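August 22, 2020

Finger rev 4 on the hand-held gripper, continued. Printed the second pair overnight with the cutout walls thickened at the root. The rev 3 pair split along the layer lines just above the mounting screws, same spot on both fingers, so I turned the part on its side for this print. Takes more support material and the inner face comes out rougher. Mohit thinks the roughness helps on cotton. I have no numbers either way.

Trigger linkage: return spring swapped for the softer one from the Kerden drawer. Full close now needs less pull and the hand doesn't tire as fast, but the fingers open slowly over the last few millimeters. Suspect drag in the left slider. Cleaned it, put a drop of dry lube on the rail, slight improvement. The rail itself may be bent. Check against the straightedge before ordering anything from Niskanen.

Moved on to cloth. Rigid parts (blocks, cups, the Plomard test set) are fine with these fingers and there is nothing more to learn from them at this stage. Trousers are the awkward case: elastic at one end, two loose legs at the other, and the fabric bunches wherever it is pinched. Working on the bed with the woven mat down, black trousers laid out across the middle.

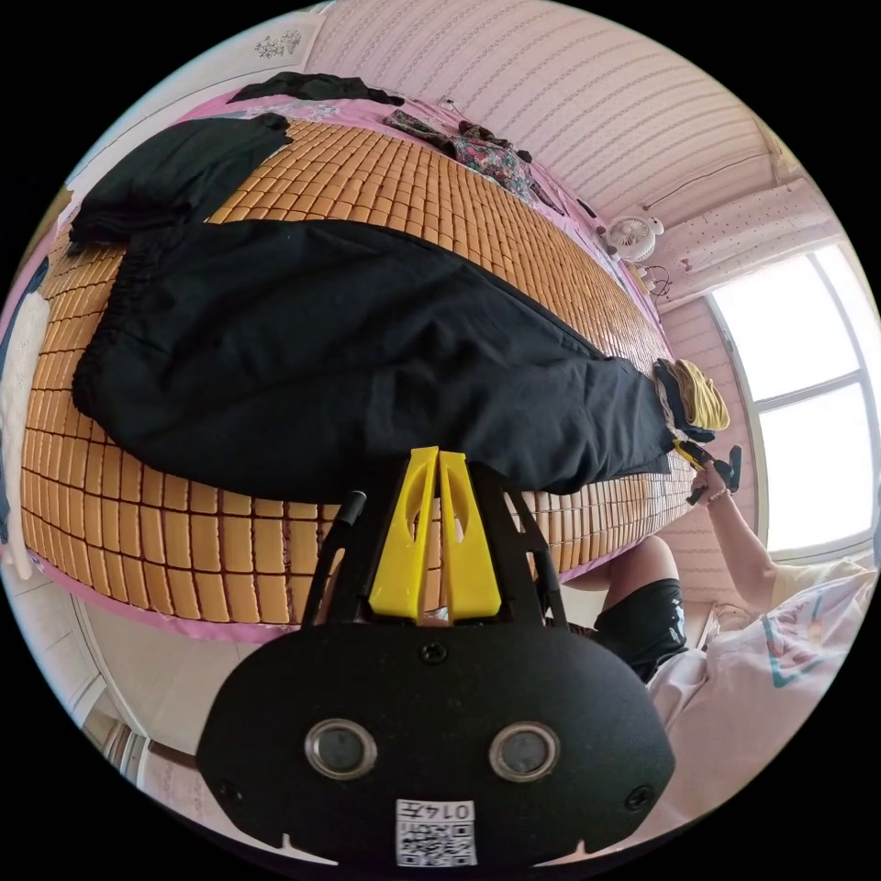 Grasp point matters more than closing force. Pinching the waistband through both layers holds. Pinching one layer lets the elastic pull back through the fingers as soon as the garment is lifted. At the leg openings the hem is thick enough to catch on the fingertip edge, so a shallow grasp works there. Mid-leg is poor everywhere. The fingertips skate over the fabric unless pushed down hard into the mat, and then the tile edges get picked up along with the cloth.

40 lifts with rev 4, waistband and hem only. 9 drops, all but one of them single-layer pinches at the waistband. Have not repeated this with rev 3 and can't until someone glues that pair.

Logging: 2694 frames in the longest run, no gaps in the timestamps. Rekha's script still writes the left and right streams to separate folders with different start indices. Offset by hand for now. She has the fix on a branch; merge before the next long run.

Light from the window pushes the exposure around when the gripper turns toward it. Lock exposure at the start of each run and note the value in the run file. Jamie, you asked about this in January for the Urnholm rig and the answer is the same.

Open:

- straightedge on left slider rail
- try the fingertip pads at half thickness
- fold sequence, legs together first, then waistband over
- reprint one spare pair, same orientation
- some 200 g of yellow filament left, order more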